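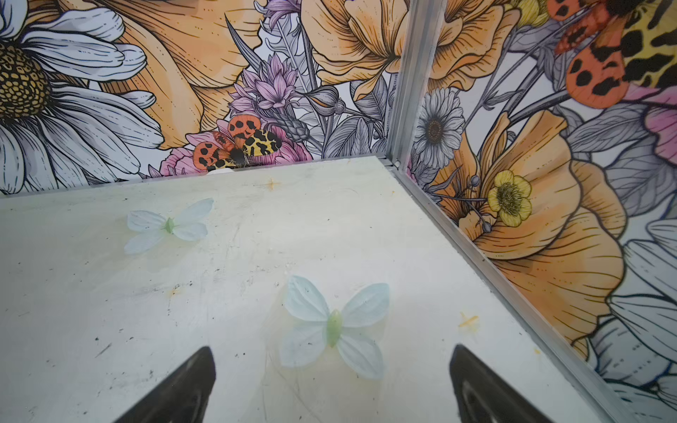 Bülent Gezer thinks wallpaper comes back whenever enough people have forgotten what it was like to scrape it off. He told me so on the drive to Colstead, where the Jasmont wallpaper works was holding its May open day, and I had a hard time arguing. I spent most of one summer with a steamer and a putty knife in a dining room full of brown ferns.

Still, I wanted to see how the stuff gets made, and admission was free. Parking wasn't.

The welcome talk was given in the old paper store by a man in a very good sweater. He used the word "heritage" before he'd finished introducing himself. Jasmont has 123 patterns in its current book, he said, and every one of them "tells a story." I asked which ones sell. He said they all do, in their own way. Later a woman at the cutting bench told me it's mostly the big florals and a plain gray stripe that goes to hotels, so there was a straight answer to be had if you kept walking.

The tour took 42 minutes, much of it on stairs. The print floor was the best part by a long way. They run an old surface printer for the traditional patterns, and it is loud and smells of starch and makes slightly wobbly edges that people pay extra for. On a good shift it turns out 800 rolls. Next door is the digital line, quieter and duller to watch, where all the large murals come from. The guide hurried us through. I suspect the company would like you to go home thinking of rollers and ink trays, when the expensive product comes off what is basically a very wide inkjet. 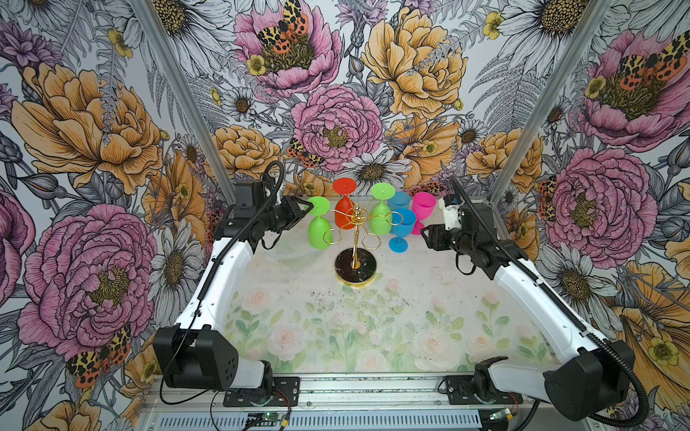

*Glassware against the floral paper.*

My doubts about the big florals haven't gone away. They look wonderful across one wall at the end of a showroom with nothing plugged in. Put them on every wall and add a bookcase, a radiator and a coat on a hook, and I think you'd be tired by the weekend. Jayson Buenaventura, who was on the same tour, disagreed and said a small room is exactly where to go overboard. He has a powder room in mind. I'd give that two years.

Then there's the price. The florals start at $100 a roll, and the calculator on the sales desk adds a generous allowance for pattern matching. Ask what the repeat is before you order. A long repeat wastes a lot of paper on a low ceiling, and this came up only when a visitor with a tape measure brought it up. 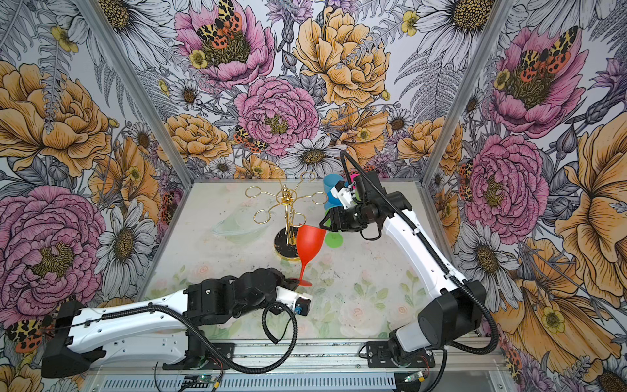

*Peonies, and a spotted moth on the pink one.*

We also got a demonstration of Joltum, a paste that is supposed to let you peel a whole strip off in one piece, years later. The demonstrator pulled down a sample and it came away beautifully. When had it been hung? That morning. I'd like to see the same trick done over a stove after ten winters.

The designs themselves are drawn by hand, or at least the first drawings are, and the studio was open for a look. I liked it more than I expected to. There were pencil studies pinned up with corrections all over them, and a designer who admitted that one of the popular florals still bothers her every time she sees it hung.

Coffee was at the Mihăilă bakery across the road, since the works canteen had run out of everything but herbal tea. Bülent bought the gray stripe for his hallway. I took home a free sample book and the name of a paste I don't trust.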